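About Semple

Semple is a family-owned supplier of office and workshop storage in Clenville. We sell, hire and fit shelving, cabinets, lockers and equipment racks for small firms, schools and surgeries. The business began as a second-hand furniture shop on the market square and moved to its present building when the shop ran out of floor.

What we do

Most of our work is fitting out rooms that are already in use. A customer sends us the measurements, or we come and take them, and we draw up a plan with prices. There is no charge for the plan if you are within 20 miles of Clenville. Further out we ask for the cost of the travel, and take it off the bill if you go ahead.

We keep 600 items in stock at any time, new and used. Used pieces are cleaned, checked and given new feet or locks where they need them. Anything with a bent upright goes for scrap — we don't straighten and resell.

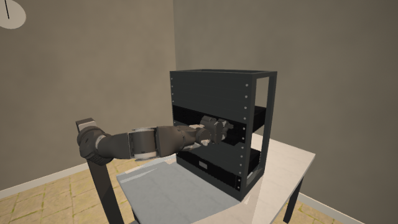

Dark grey equipment rack on a table, in the corner of a room.

Racks are now the largest part of our hire business. They go out by the month, and the rate drops after the third month. We deliver them assembled if the doorways allow it. If they don't, two of our fitters will build them on site, which normally takes a morning.

Our ranges

Posus is our own line of open racks and benches, made to our drawings. It comes in two depths, and extra shelves can be added later without taking the unit apart.

Brekus is the closed range: cupboards, lockers and drawer units. Doors can be hung on either side, so please say which when you order. Spare keys for every Brekus lock are held at our counter and can be posted the same day if you ring before 2 pm.

Both ranges carry a guarantee of 5 years on frames and one year on locks and hinges.

How we work

The person who measures your room is the person who runs the fitting. We found that handing jobs over between departments led to mistakes, mostly with skirting boards and radiators, and stopped doing it. You will be given one phone number at the start and it stays the same until the job is signed off.

We take away packaging and, if asked, your old furniture. Last year we collected 400 cabinets and cleaned up most of them for resale.
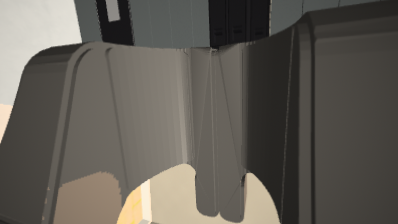 Visiting us

The showroom is on the ground floor, with the used stock through the double doors at the back. Parking is free in the yard — please leave the loading bay clear before 10 am. We close for stocktaking for one week in November, and orders placed that week are dealt with when we reopen.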